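## 4. Evaluation of the Onau household package

Onau is a simulation package for home robots, sold by Driker on a yearly license. It ships with 60 furnished layouts, a two-armed mobile robot and a replay tool. We tested the release of May 2022 on one workstation and kept the default settings. Each episode is recorded from the wrist views and from a wider view over the robot's body.

The wrist views matter most to buyers who plan to train policies on close-range images. They are rendered with the same lighting and materials as the wide view. 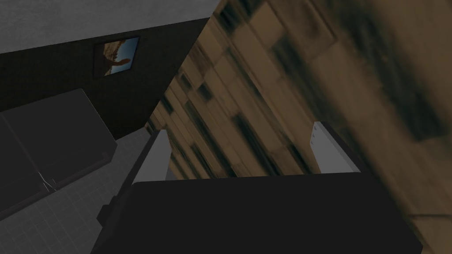 **Figure 3.** Wrist view in Onau with the gripper open near a wood-textured surface; a sofa and a framed picture are at left.

We ran 2953 episodes and 41 of them stopped with a physics error. All 41 could be restarted from the last saved state. Driker's manual lists the restart command under troubleshooting, but the replay tool does not offer it - we had to use the console.

Doors are a separate module, called Skastley, and cost extra. It adds hinged doors with panel designs and lock plates to any layout that has a passage.
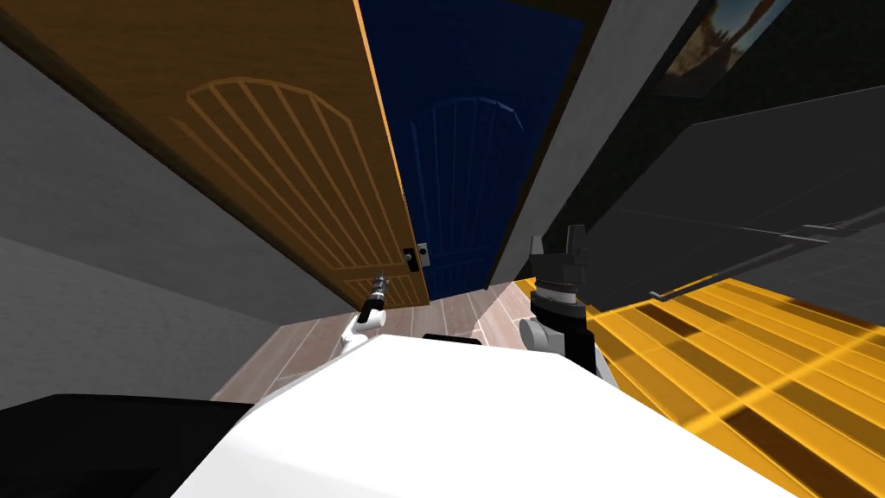

Setup took 2 hours, most of it spent on joint limits. The competing kit, Çınar, includes doors in its base price but has no wrist views. For groups that only need navigation, Çınar is the cheaper choice.

Texture quality was the weak point in our review. Large surfaces look smeared when the wrist is close to them, and we could not correct this with the render settings.

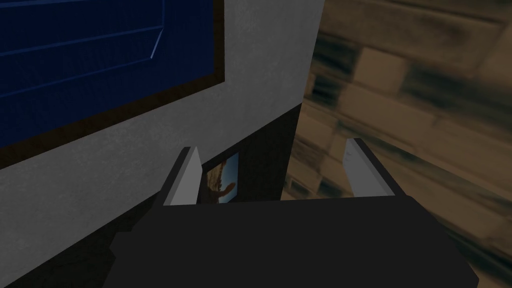 We reported the problem to Driker, and a texture update is planned for October. The scores in Section 5 use the release as shipped.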